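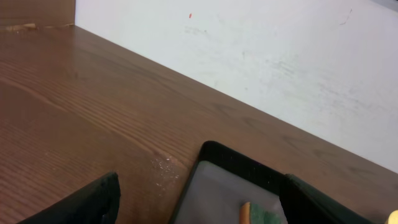 Nisha Kushwaha reckons I've left my broad beans far too late, and that March is no time to be starting them in pots. Well, I've gone and sown 12 anyway! Eight are up already, fat little green noses poking through the compost, and I'm so pleased I keep going out before breakfast to look (in slippers, sorry, socks). The bed by the back fence has had its barrow of leaf mould, two years old and smelling gorgeous, so they'll go in there once the nights ease off. Next job is the shallots, and then I really must do something about the rhubarb.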